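Do Small Storage Boxes Save Time on a Shared Table?
Project report, Home Organization module, Plenier course

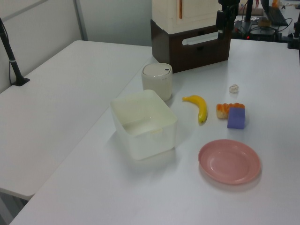 Does putting an open box on a table make people clear it faster?
Only a little, and much less than the product advice we read would have you believe.

Background
The advice sheet from Tusodari that we were given at the start claims that one open container per table "solves" clutter. It gives no source. We wanted to see if the claim held up with the kind of stuff that piles up at home: a sponge, a plate, a crumpled bit of paper, toy food such as a banana. We used a plain translucent box without a cover and a small canister with a domed lid for trash.

Method
Classmates cleared the table in their own way during May. We logged 797 clearings. Of these, 97 were thrown out because the start time had not been written down, which left 700. Sorting rules were kept short: toys in the box, trash in the canister, plates to the sink. The sponge had no rule, and this was our mistake.

Results
With the box, the average clearing was four seconds shorter. That sounds fine until you look at the spread, which was wider than the gain. In 179 clearings the sponge ended up in the box with the toys. Nobody would want a used kitchen sponge sitting on a toy pastry, so we have trouble calling those tables tidy, even if the tabletop was bare.

The canister did worse than we expected. People often left paper for last or dropped it in the box, as the box was open and the canister had a lid.

Problems
Everyone knew they were being timed. We also never tested a bigger box, and the Handavis catalog we took our sizes from lists several. A group with more patience should repeat this with a rule for the sponge and a canister with no lid. Our timing sheets are in the appendix.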